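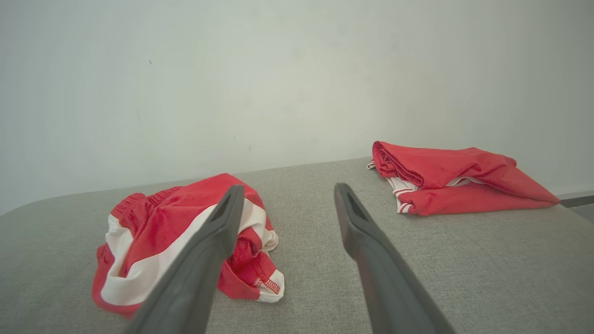 Neltgate began as an evening class in upholstery, and we still run it like one: a small group, a big kettle and plenty of time to unpick your mistakes. We teach people to re-cover the chairs, stools and benches they already own, and we love it! Beginners always ask what cloth to start with, and our answer is something like the light grey one with the fine, linen-like weave, in a plain colour with no pattern to match up (stripes can wait until your second project, and so can velvet). It shows you where the grain runs, and a soft rounded corner is a lovely thing to practise on.

The Firier course is for complete beginners and lasts five weeks. You bring a drop-in seat, we supply webbing, tacks, wadding and a hammer, and you take home something you can sit on. Last year 229 people came through our doors, plenty of them twice.

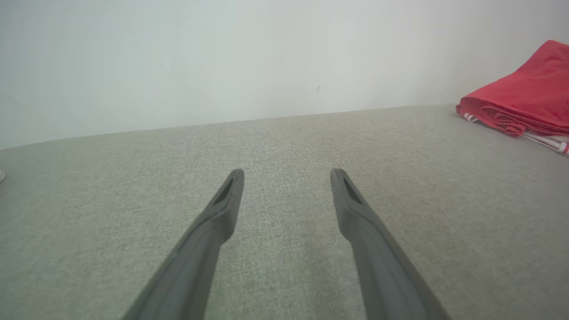
Steinar Bech wrote to us in August that he had expected to be hopeless at it, and that he has now done every dining chair in the house and has his eye on his sister's. Letters like that go up by the kettle.

After Firier comes Nalent, our course in deep buttoning and hand-stitched edges. It's slower work, with two tutors in the room all evening, and we ask you to have finished at least one seat first.

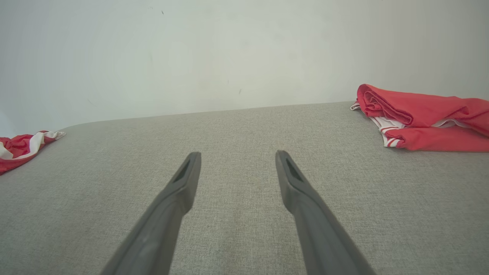

Most people spend the opening session just stripping off old covers, and it's messier than you'd think, so wear something you don't mind getting dusty. Doors open at half past six.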